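From: Hong (Neltside)
To: Neltside Household list
Sent: 30/09/2022
Subject: Re: [neltside-household] folding on the bed or on a table?

Someone on the list wrote:
> Does anyone else do all their folding on the bed? I've got a drop-leaf
> table in the kitchen but it's too narrow for anything wider than a tea
> towel, and T-shirts hang off both ends. My worry with the bed is that it's
> soft, so nothing comes out straight, and my back complains before I'm
> halfway down the pile. Also, does it matter what sheet is on? Mine's
> jersey and everything sticks to it.
>
> And has anybody tried those folding boards from Nadari? Seems a lot of
> money for a bit of plastic.

Yes to the bed, every time! I went over to it in April when we moved into the flat in Zakgate, mostly for want of anywhere else (the table had gone to my sister's), and I wouldn't go back now. You get so much more room. I can lay a whole shirt out with its sleeves wherever they like and still have space beside it for the finished pile. 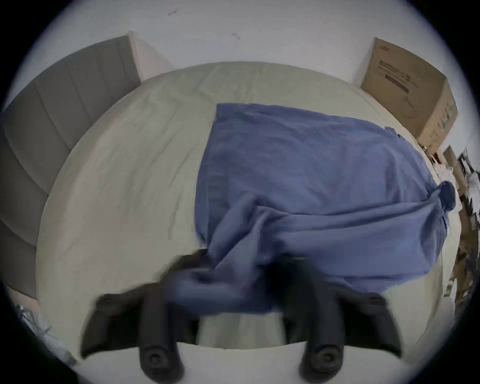

The softness bothered me at first too. What I do is pull the bottom sheet tight-ish before I start and leave it at that. It doesn't have to be hotel standard, a few creases underneath don't come through to the shirt. Duvet and pillows off first, obviously, or you're folding on a hillside. As for jersey, I had the same trouble, and I've gone over to plain cotton for the bottom sheet. It washes at 60 and things slide about on it nicely.

On backs: kneel! Put a cushion on the floor at the side of the bed and you're at just the right height. I can do up to 180 minutes of laundry and mending that way with the radio on, though I grant you my knees have something to say afterwards.

I start by tipping the lot out in a heap and shaking out one thing at a time, and I never bother sorting by person until the end. There's usually a box or two up on the bed with me as well, this being a flat with no cupboards to speak of. 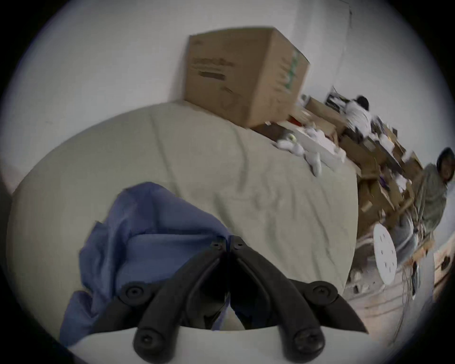 Bed, blue laundry and a cardboard box up against the wall

Now, T-shirts. Lay it out as wide as it'll go, front down, and get hold of it by a bottom corner. A little tug outwards takes the worst of the crumple out of the body, and then you smooth the rest with the flat of your hand, from the middle to the sides. Do the corners before you fold anything. If the hem's twisted when you start it'll be twisted when you finish, and you'll only find out when you put it on. After that it's sides in, sleeves back, up in half and half again.

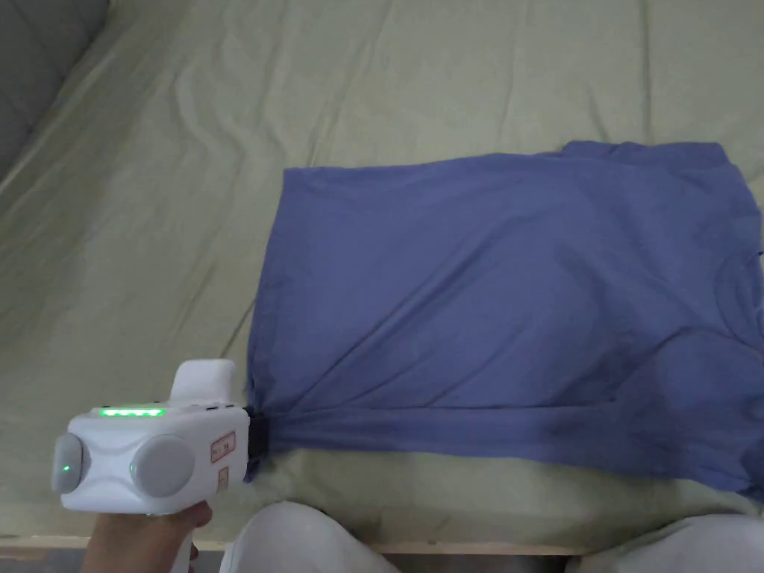 Hong, Neltside

PS. Forgot the Nadari board. I had a go with one at a friend's and it's fine for shirts all one size, hopeless for children's things. Mine would've lived behind the door with the ironing board and never come out. If you do want to try one, ask on the list first, I'm sure there's one sitting in somebody's loft.

PPS. Does anyone know a good way with fitted sheets? I still roll mine up and shove them in the drawer.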